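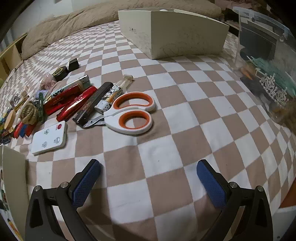

Fanum planner rejects grasps on thin objects
Wanda Haddad
Our planner returns no valid grasp for scissors or a nail clipper when other small items lie close by. Boxes are handled correctly. Clearance is set to 18 mm. Which parameter should be reviewed first?
2 comments

Declan Mulligan
Please reinstall the package.
Share

Angeliki Kokkinos
Reinstallation will not resolve this. The clearance value applies to each finger, so closely spaced items are excluded before scoring. Reduce it to 11 mm and rerun the collision check. Users should also confirm that the patterned bedding is not being segmented as objects.
Share 2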